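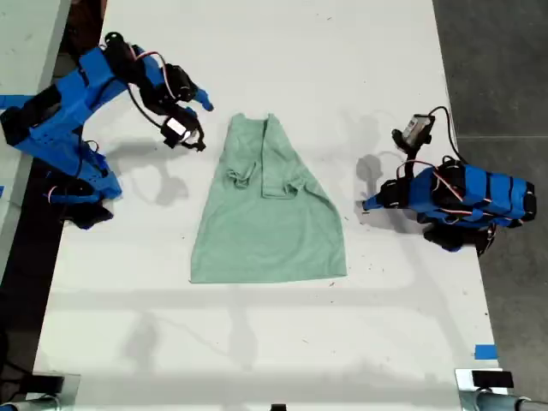 Le **concours Kuvora** est une épreuve annuelle de robotique étudiante consacrée à la manipulation du linge par des bras robotisés. Il réunit des équipes de lycée technique, d'école d'ingénieurs et d'université, qui doivent faire plier, étaler ou ranger des vêtements par une paire de bras à bas coût. L'épreuve la plus connue est le pliage du T-shirt, appelée par les participants « la Colley », du nom de la salle où elle fut organisée la première fois.

## Origine

Le concours est issu d'un cours optionnel de commande de robots, donné au semestre de printemps. Les étudiants de ce cours travaillaient d'abord avec des cubes et des gobelets, objets rigides dont la position se décrit par peu de paramètres. À la demande d'un groupe de deuxième année, un exercice sur le textile fut ajouté au programme. Il fut jugé assez difficile pour occuper tout le semestre et, l'année suivante, il devint une compétition ouverte à d'autres établissements.

Le club Nedelcu, association étudiante de robotique, assure depuis ce temps l'organisation matérielle. Il prête les tables, vérifie les alimentations et publie le règlement au mois de janvier. La finale a lieu en mai.

## Matériel

Le règlement autorise deux bras au maximum par équipe. Les pièces de structure peuvent être imprimées en 3D, et la plupart des équipes choisissent cette solution, avec des servomoteurs du commerce montés en série. Le coût total des bras est plafonné, caméras non comprises.

Chaque bras peut porter une caméra de poignet. Une caméra supplémentaire, fixée au-dessus du plan de travail, est permise si sa structure ne gêne pas l'arbitre. Le plan de travail doit être clair et mat, sans repère imprimé. Le ruban adhésif de peintre est toléré pour marquer des positions sur la table ou pour recouvrir les doigts d'une pince, car il se retire sans laisser de colle.

Les vêtements officiels sont des T-shirts de couleur unie, à manches courtes. Les équipes reçoivent le leur à l'avance pour l'entraînement, mais la finale se dispute avec un exemplaire qu'elles n'ont pas encore utilisé.

## Épreuves

Le concours comprend trois épreuves, dont la durée est fixée chaque année par le règlement :

- **Étalage** : le vêtement est déposé en boule par l'arbitre, et l'équipe doit l'amener à plat, col orienté vers le fond de la table.
- **Pliage** (« la Colley ») : le vêtement est déjà à plat ; les manches doivent être rabattues vers l'intérieur, puis le corps plié jusqu'à former un rectangle.
- **Enchaînement** : les deux tâches précédentes se suivent sans intervention humaine.

La note maximale d'une épreuve est de 100 points. Un gabarit rigide est posé sur le vêtement plié et l'arbitre mesure ce qui dépasse. Une manche mal rabattue coûte des points, mais elle n'entraîne pas l'élimination. En revanche, toucher le vêtement avec la main arrête l'essai immédiatement.

## Méthodes employées

Les premières équipes programmaient des trajectoires fixes. Cette approche donnait de bons résultats au pliage, à condition que le vêtement soit bien placé, et de très mauvais résultats à l'étalage. 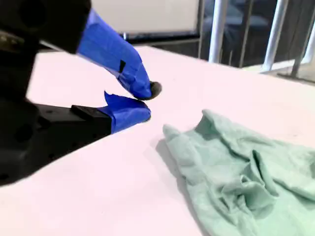
La méthode aujourd'hui dominante est l'apprentissage par imitation. Un étudiant guide les bras à distance et répète la tâche un grand nombre de fois ; les images et les positions des moteurs sont enregistrées, puis un modèle apprend à reproduire ces gestes. L'équipe Pronska, lauréate de l'enchaînement, a déclaré dans son rapport final 488 démonstrations de pliage et 1004 d'étalage. La différence s'explique par la variété des formes que peut prendre un tissu froissé — deux départs ne se ressemblent presque jamais.

La prise du tissu reste la difficulté principale. Le doigt de la pince doit descendre très près de la table pour saisir une seule épaisseur, sans accrocher la surface ni forcer sur les servomoteurs. Plusieurs rapports d'équipe traitent longuement du revêtement des doigts : mousse, caoutchouc, ruban adhésif, ou une combinaison de ceux-ci. Les avis sont partagés. Le ruban glisse facilement sous le tissu, mais il se décolle aux bords et doit être remplacé.

## Place dans l'enseignement

La participation peut être validée comme projet de semestre dans les établissements partenaires. Les étudiants remettent alors un rapport, le code et les données enregistrées. Celles-ci sont versées dans une archive commune, accessible aux équipes des années suivantes.

Certains enseignants ont critiqué la part importante du temps consacrée à la collecte, qu'ils estiment répétitive et peu formatrice. Le club Nedelcu a répondu par une modification du règlement : le rapport doit maintenant comporter une analyse des essais manqués, notée séparément.

## Voir aussi

- Manipulation d'objets déformables
- Téléopération
- Apprentissage par imitation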